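Brastlow Reading Room Project
Second progress report to the Stedetti Fund
24/03/2025

Where we stand

The grant was meant to do two things: get more adults in Brastlow borrowing books, and find out whether longer opening hours are what brings them in. We can report decent progress on the first. On the second I am less sure than our application was, and I would sooner say so now than in the final report.

The evening sessions have run as planned since August. Borrowing is up. The shelves by the door, which we restocked with large print and cookbooks, empty faster than anything else we own. That much is easy to see from the returns cart.

Why I doubt the membership figure

Our application promised 1,000 new cards by the end of the grant. We have issued 200. On paper that is a poor result, but I don't think the target ever made sense. It came from a planning guide written for much larger towns, and we copied it without asking who in Brastlow lacked a card to begin with. Plenty of the people using the evening sessions already had one and had stopped using it. They don't show up in the count at all.

I would also be careful with the cards we did issue. A fair share were handed out at the summer fair, where signing up got you a tote bag. I would like to see how many of those people borrow a second book before we claim them as readers.

Floors and furniture

The old carpet is staying in part of the building. The quote for replacing all of it was more than the whole furniture line, and I was not convinced that new flooring would bring in a single reader.

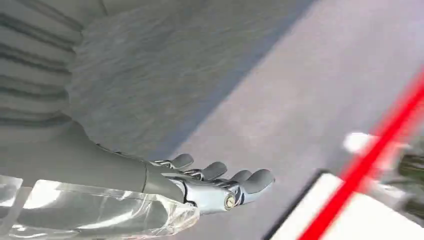
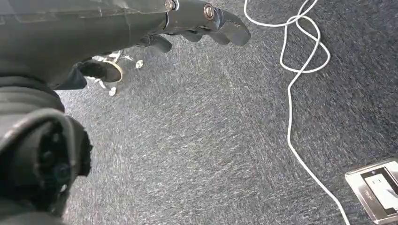 The catalog

We moved to the Trultivico catalog as the grant required. The sales pitch said it would save the desk hours every week. So far it has moved the work around. Searching by author is quicker, but entering donated books takes longer than it did on cards, and the desk still keeps a paper list for holds. I have asked for another round of training before I judge it.

Money

Spending is within budget on all lines but 2: printing and heating. Printing was our own fault. Heating follows from staying open later, and it should have been in the application.

The Yoshida bequest is being kept in a separate account and has not been used to cover either one.

Before the next report

We will ask evening visitors what made them come, using a short form at the desk. Two of the evening sessions overlap with adult classes at the school, so we will try moving those and see if attendance changes. We also ask the Fund to let us replace the card target with a count of people who borrow more than once. I can send a proposed wording with the next invoice.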